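Notebook, sim chores, October, 4:40 pm

Back on the Waltine house scene. Question from Gretard is still the same one: can the thing do a plain household chore start to finish, no help. Today = doors and fetch. My answer so far, no, but closer than in the spring.

Policy is the Tsai checkpoint, 3,000 demos. Ran 200 episodes overnight, have only gone thru the logs for the fetch part. Left wrist view is where I want Ermelinda to look. Lots of steps where there is nothing but stone texture to go on, and the depth estimate drifts when that happens.
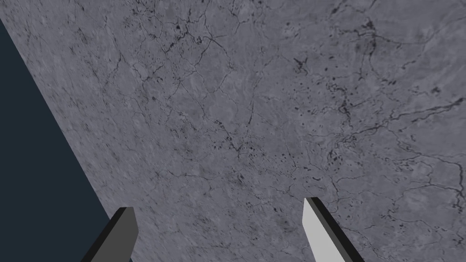
Left wrist view. Gripper open, gray marble texture, no object.

Texture swap is on the list. Veins are so busy that the feature matcher locks onto them and then jumps. Try flat paint first, then the Zikholm wood set if flat is too easy. Do not change both wall and floor in the same run!! (did that last time, lost 2 days working out which one mattered)

Doors. Lever handles are the part I'd call nearly there. Grasp pose is decent, the problem is the body: base has to back up while the arm follows the arc, and the two controllers still argue. Slowed the base down, arm follows better. A person does this with a bag of groceries in the other hand and doesnt think. We are not there.
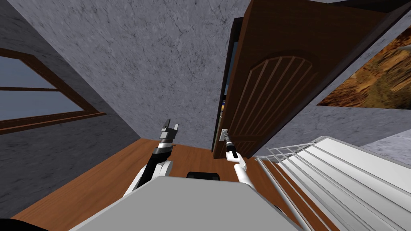

Right gripper closed on the lever, door partly open. Left one free.

Want to log handle force on every episode, not only the failed ones. Ermelinda Torres asked for it twice now. Also the railing by the stairs needs a proper collision mesh, check that before anyone trusts the success numbers.

Fetch is worse. Searching eats the time budget: arm goes to a pose, looks, goes to another pose, looks again. 3 retries then it quits. Target sitting low in the view gets missed more than anything else, the crop before the detector is too tight at the bottom.
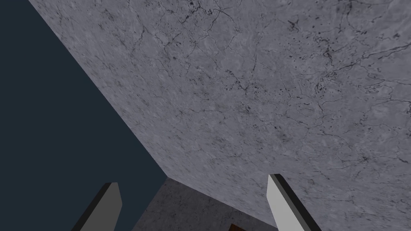 So widen the crop, rerun the same seeds, compare. If that fixes the misses I'll leave the search planner alone till next week. If not, need to talk to Gretard about a second camera, and they wont like teh cost.

Shop-floor version (bins, drawers) waits. Left to do tonight: crop change, start flat paint run, email Ermelinda the force plots.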